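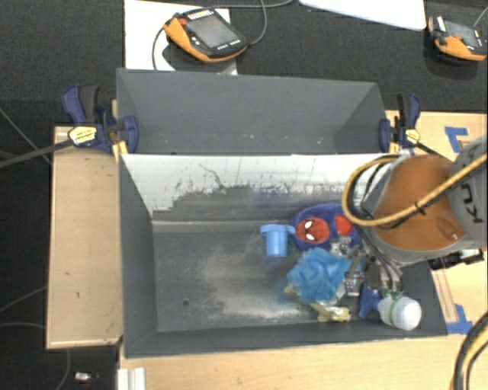 1/ Sheriff's office confirmed this morning that the remains found in the Mallet quarry pond are those of Remedios Macaraeg. She was last seen leaving her shift at the Gikeck cannery in February, 40 years ago. I've been reading through the old file for a while now, so I'll put down what is known and what isn't.

2/ She was 19. She had worked at the cannery for one season and rented a room over the hardware store on Front Street with another woman from the line. The roommate told police she woke up at 5 in the morning and the other bed hadn't been slept in.

3/ The shift ended at 11 p.m. Her time card was punched. The guard at the gate remembered her walking out alone, wearing a tan coat, heading toward the bus stop. The driver of the last bus said she didn't get on. That's the end of the confirmed timeline, and it has been the end of it ever since.

4/ The case was treated as a runaway for the first two weeks. It's in the file in those words. Her last two paychecks were never picked up and her savings book was still in the dresser. Her mother pointed both things out in a letter to the sheriff. The letter is stamped received. I can't find a reply.

5/ The quarry is on the Urnora road, a few miles past the cannery. It closed before any of this and filled up with water. It was never searched. A deputy wrote a note suggesting it that spring and the answer written under the note is "no boat."

6/ What changed is that the county sold the land. The new owner started pumping the pond down last fall to get at the stone. A pump crew saw the roof of a car near the north wall and called it in. State police had it out of the mud two days later.

7/ The car is a four-door sedan. The plates were gone but the serial number was readable. It was registered to a man in Stona who reported it stolen the same week she disappeared. He died in the nineties. Police are not calling him a suspect and I'm not going to either. His name has been going around in the comments on the local page. Please don't post it here.

8/ Identification was done by dental records first and then DNA from a sister. The coroner has not given a cause of death and says there may not be enough to give one.

9/ A few people asked if she could have been driving. She didn't have a license and her roommate said she'd never learned. The remains were in the back seat. That was in the statement this morning, second paragraph, and it's the line most of the coverage has skipped.

10/ On the theft report: it was taken by the Stona police, not the county. The two departments didn't share reports back then unless somebody asked. So a stolen car and a missing woman, same week, one road between the towns, sat in two separate filing cabinets. I only saw the Stona report because a records clerk there was willing to look in the basement for it.

11/ The man who was sheriff at the time is still alive. I called and left a message. If he calls back I'll add it to the thread.

12/ The cannery shut down a long time ago but a lot of the people who worked nights there still live in the area. If you were on the late shift that winter, or drove the Urnora road at night, the state police tip line is open and you can leave your information without a name. Small things are fine. They're asking in particular about cars parked by the gate.

13/ Correction to post 5. The quarry wasn't fully closed that winter. A reader whose father worked there says they were still hauling gravel from the upper level until summer. The gate on the road would have been unlocked in the daytime. He isn't sure about nights.

14/ The family has asked for some time before talking to anyone. Her sister did say the burial will be in Gikeck, next to their mother. No date yet.

15/ The coroner's full report is due next month. I've put in the request for it and for the photos of the car's interior. The county usually takes the full time allowed on those, so it'll be a while before I have anything new to post.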